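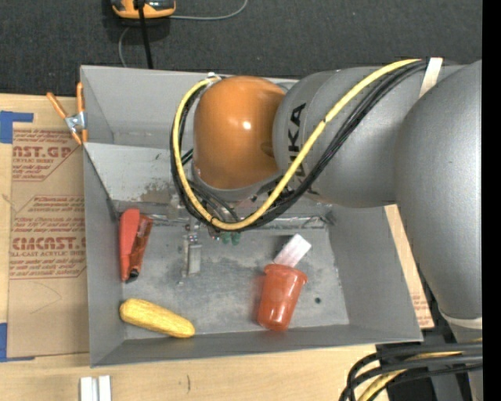
Where is the spring trip going this year?
The inland loop won the vote: Brilta first, then two nights in Lazaridis, and home by way of the Kalum road.

Travel club, minutes of the March meeting

Chair: Nektarios Panagiotou
Start: 7:00 p.m.
Minutes of the last meeting: approved with one fix. The ferry story belonged to the Grukeck trip and had been written up under the wrong heading.

1. Look back at the Grukeck weekend

What a trip! Everyone who went had something to say, so this item ran well past its slot. The giant concrete teapot at the edge of town was the clear favorite – you can climb a ladder inside and look out through the spout – and the bakery across the road stayed open late for us once word got round that a whole busload had turned up hungry. The walk along the old canal was muddier than the guidebook lets on, and two pairs of shoes did not come home.

Less good: the guesthouse had no hot water on the second morning, and the parking lot was locked when we wanted to leave. The chair has written to the guesthouse and will pass on any reply. Members would still go back, and several said so twice.

2. Spring trip

Three routes were on the table. The coast route was dropped early, as the cliff path is closed for repairs. That left the mountain route and the inland loop, and there was a lively discussion in which both sides brought maps.

For the mountain route: the views, the cable car, and a roadside dinosaur that a few members have wanted to see for years. Against: the long second day, with 422 miles of driving and very few places to stop for lunch.

For the inland loop: shorter days, a market in Brilta on Saturday morning, and the painted grain silos on the way to Lazaridis (everybody who has seen the pictures wants to go). Against: some of it was covered on an earlier trip, although most of the current members hadn't joined yet.

Vote by show of hands. Inland loop carried. The dinosaur supporters took it very well and asked that it be written down that the dinosaur should come first on the list for fall. So written.

3. Getting there

Minibus or private cars? The minibus seats 12, and more people than that would like to come. Agreed: hire the minibus and let anyone who prefers to drive follow along behind. Drivers to swap phone numbers before we leave, so we don't repeat the business at the gas station where half the group took the wrong exit and found that wonderful clock museum. (It was suggested that we should take the wrong exit on purpose once a day. Noted with applause, no vote taken.)

Departure is at 7:30 a.m. from the library steps. The bus will wait ten minutes and then go.

4. Rooms in Lazaridis

Two places have answered. The hotel by the station has room for all of us but wants full payment up front. The old schoolhouse hostel is cheaper, has a big kitchen and a porch with a view of the river, and will hold the beds for a deposit of $50 per person. Agreed on the schoolhouse. Anyone who wants a single room should say so quickly, as there are only four of them. Bring your own towel.

The kitchen raised the question of cooking. A chili night was proposed and cheerfully accepted, one pot with meat and one without.

5. The Kalum road

On the last day we come home over the Kalum road, all hairpins and little chapels. It adds 112 miles to the direct route. The chair drove it last summer and could not say enough about it: goats on the bends, a spring where you can fill your bottle, and at the top a man selling honey out of a blue van. If the weather is bad we take the highway. The driver decides, and we don't argue with the driver.

6. Club blog

The blog needs stories! Only two posts have gone up since the fall. They don't have to be long – one good stop and what you ate there is plenty. The page on strange signs is still the most read and new signs are very welcome. Anyone who has forgotten the password should ask the chair after the meeting.

7. Any other business

The big road atlas is missing from the club shelf. Please check your back seats.

A member asked if dogs may come on the spring trip. The schoolhouse takes small dogs on the ground floor, the minibus company does not. Dogs may therefore come by private car.

Slides from Grukeck will be shown at the next meeting, with cake.

Actions
Minibus booking: Nektarios Panagiotou
Deposits: to be handed in by the next meeting
Chili pots: two needed, one offered so far
Atlas: everybody

Meeting closed at 9:10 p.m.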